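Wandura Puts Its Gray Work Surface on Sale, and Leaves the Big Claims Out

Company says buyers have been promised too much by tabletop makers and should test before they order

Wandura, a maker of work surfaces for small shops, studios and classrooms, will begin selling its Druven tabletop in February. The company is not calling it revolutionary. It is a flat gray surface with rounded corners, and Wandura would like customers to be a little suspicious of anyone who describes a table in stronger terms than that.

"I have read a lot of brochures for tabletops, and I believed very few of them," said Zubaida Warraich, who runs product testing at Wandura. "Stain proof, scratch proof, good for life. Then you put a hot mug on the thing and you have a ring. We did the mug test on ours too. Sometimes you get a ring."

The Druven was tried over one winter in Wandura's own workroom and at Zaidi, a bookbinding and framing studio that agreed to use it for everyday jobs. Zaidi was not paid for its opinion, and its opinion was mixed. Staff liked the matte finish, which they found easier on the eyes under ceiling lights than the glossy white tops they had before. They did not like how pale paper dust showed up on it, and they said so more than once.

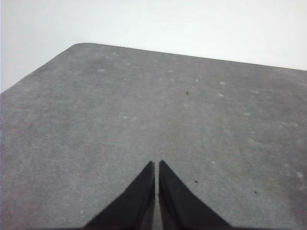
Color was the subject of the longest argument inside the company. Gray was chosen over black and white after the workroom had lived with all three. Black showed every fingerprint. White made it hard to find the edge of a sheet of paper. Gray does neither of those things badly, though Warraich does not accept the sales department's early suggestion that it "hides everything."

"It hides some pencil marks and a fair amount of wear," she said. "It does not hide glue. If you spill glue, wipe up the glue."

The uneven, slightly mottled tone is part of the finish and will differ from one top to the next. Customers who order two tops to stand side by side should expect to see a difference between them. Wandura will not accept returns on those grounds alone, and would sooner lose the order than have the argument later. A sample piece can be requested first, and the company recommends doing that.

The corners are rounded for people who work standing up and walk around the table all day. Wandura makes no health claim for them. They are less unpleasant to bump into than square ones, and that is as far as the testing went.

There is no raised border along the edge. Some testers asked for one to stop pens and small tools from rolling off. Others wanted to be able to sweep scraps straight into a bin, and the second group won. Warraich said she is still not sure this was the right call, and a version with a lip may be considered if enough buyers ask for it.

The first production run is limited to 200 tops. Wandura has been asked whether the number was picked to make the product look scarce. It was picked because the company does not yet know how many people want a plain gray table, and storing unsold ones costs money. More will be made if they sell.

Orders will be handled by Bekar, which also delivers Wandura's shelving. Bekar will confirm each order within 24 hours, and will give a delivery date only after the top has been packed. Legs are sold separately. Customers who already own a sturdy base are encouraged to measure it and keep it.

Wandura has not entered the Druven for any design awards. Care instructions fit on one page and come in the box: a damp cloth, mild soap, no scouring pads. Using a cutting mat is advised, whatever other manufacturers may say about their own products.

Samples and order forms are available from Bekar by quoting reference 1688. Press questions should be sent to Zubaida Warraich at Wandura, who will answer them herself and asks that reporters wanting to try the surface bring their own coffee.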